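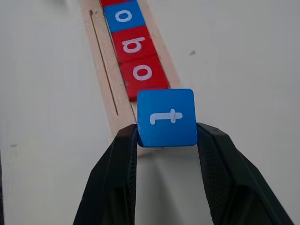
Friday, gone nine in the evening

Feet up at last, tea going cold, so I'll get this down before I forget half of it. We're on the spelling task now. Five letter tiles, one wooden tray, and the arms have to get the word "robot" into the slot in the right order. I drive, the arms follow, everything gets recorded, and if the run is decent it goes in the pile for the model to learn from. The target for this task is 225 good runs by the end of July and we finished today on 80, so I'm feeling fairly chipper about it!

The tiles are lovely little things to handle but the t is a pig. It goes in last, at the end of the row, and by then there's a tile right up against where you want to be, so you come in with the fingers either side and hope you're square. If you're a hair off, it nudges the second o and the whole row shuffles up the tray. I've got better at it. I now stop for a breath just before lowering, and the folk at Wastolley who do the training have already asked me (very politely) whether I could breathe a bit quicker, as the model will copy the pause.

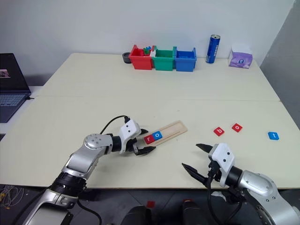

I've also started mixing up where the loose tiles go before each run, and the angle of the tray too. For the first batch I'd been setting everything out in the same neat way every time, because I'm tidy, and of course that's no use to anyone. Grilletti's notes say to vary the start "within reach of either arm", so I've been chucking them down and only moving the ones that land somewhere daft.

Then there's the two o's. One's red, one's blue, and the instruction sheet from Berge doesn't say which goes first. I asked this morning and got two different answers before lunch — one lot said always blue first, the other said either, as long as the word reads right. I've gone with blue first for now and written it at the top of the log so it can be argued about on Monday by people who aren't me.

Threw away 2 runs after lunch. In one I dropped the b and chased it across the table like a cat with a pea, and in the other I forgot to press record, so that one hardly counts as thrown away. I do wonder about the b. Dropping it and picking it up again is surely something worth learning? I've kept a note of the time and will ask.

Total across all tasks is 1215 now, if you include the cup stacking from Drirkside, and I do include it, it nearly finished me off.

Shoulders are stiff. Must raise that chair before the next session, and find the wrist rest, which I think I left in the other bag.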